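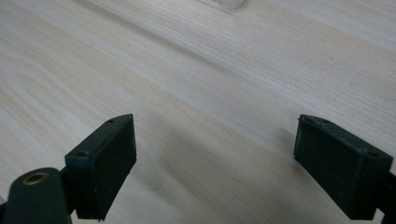 *Our table top, light wood color with fine grain.*

**What to use on a light wood-look table that I wipe every day?**

Hello to all. We have a light table in our office and I am the person who takes care of it. People unpack their shopping on it at lunch, and later it is used for work again. I wipe it every evening with a wet cloth and dish soap. After it dries I find a dull film, and in the sun I see all the strokes of my cloth. I bought the Trunimico spray, 300 ml, and I think it made the film worse. Must I oil this table? My colleague says every wood table needs oil in April and again before winter.

Posted by **marisol_k**, August 16, 2022

---

**Wanda Fitzsimmons**

Please do not oil it before you know what the top is. If it is laminate, the oil cannot go inside. It will stay on the surface and catch dust.

We have a similar table at work, also pale, a little bit pink, with a laminate top.
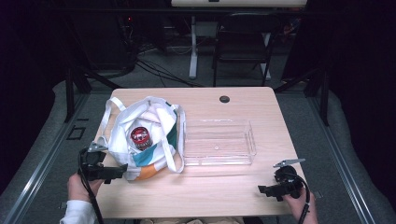
I had the same film for a long time, and the reason was too much soap. Now I do it in this way: take everything off, also the bags and the trays. Put one small drop of soap in 7 cups of warm water. Wring the cloth very well and wipe along the grain. Then wipe again with clean water only, and dry at once with a second cloth. The first time I needed to repeat it, because the old soap came off slowly.

For cans and jars I keep a shallow clear plastic tray, so the metal bottoms do not scratch. If your table has a cable hole, do not let water stand near it. The edge of the hole can swell, and this you cannot repair.

---

**Bellamy413**

vinegar. done

---

**tomasz_r**

I agree with Wanda about the oil. With vinegar I would be careful, it must be thin, and try it first on the underside. I had good results with a Nadetti cloth, the gray one. It costs 11 dollars for a pack, but you can wash it many times. Do not use fabric softener when you wash it, then it makes stripes again.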